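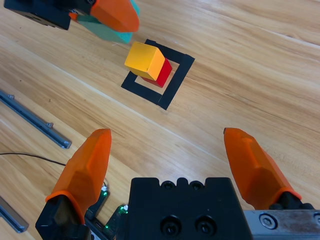 About Zemden

Zemden writes software for robot arms that work in pairs. Our customers build or buy the arms. We supply the part that decides what each arm does next and keeps the two from running into each other.

The company was started by Tanner Vachon, who had spent years writing motion code for packaging lines and was tired of redoing it for every new machine. The first version of our planner ran on one laptop and handled one arm. Today there are 12 of us, and most of our work involves two arms sharing a table.

What we make

Gurora is our motion planner. It takes a goal for each arm and works out paths that can run at the same time. When both grippers need the same small area, Gurora decides which one goes first and where the other one waits. It replans when something on the table moves.

Mamau is our perception package. It reads wrist cameras and fixed cameras and reports where objects are and how they are turned. Much of the effort in Mamau goes into partly hidden objects. A yellow cube standing against a red one inside a square of black tape is a typical test for us, as only a thin strip of the red cube may be in view from the wrist. Mamau has to report two cubes and say how sure it is about each.

Pasaribu is the tooling that ties the other two together. It records runs, plays them back beside the planner's own log, and lets an engineer step through a bad grasp to find which module made the wrong call. We wrote it for ourselves and began shipping it after 3 customers asked for it in the same month.

How we work

We test on plain blocks and tape before we test on customer parts. Blocks are cheap, and a problem that shows up with blocks will show up again with something more expensive. Every change to Gurora goes through 70 scripted tasks in simulation and then 50 on the bench. Changes that fail on the bench go back to the author with the recording attached.

New releases go out on a Tuesday. Release notes list known problems first.

We do not build arms or grippers. If you have not picked hardware yet, we can tell you which controllers we already have drivers for and what it takes to add another.

Working with us

Most projects begin with a call and a short recording of the task done by hand. From that we can usually say whether our software is a fit. Support is handled by the engineers who wrote the code, so questions may take a little longer during release week.

Careers | Documentation | Contact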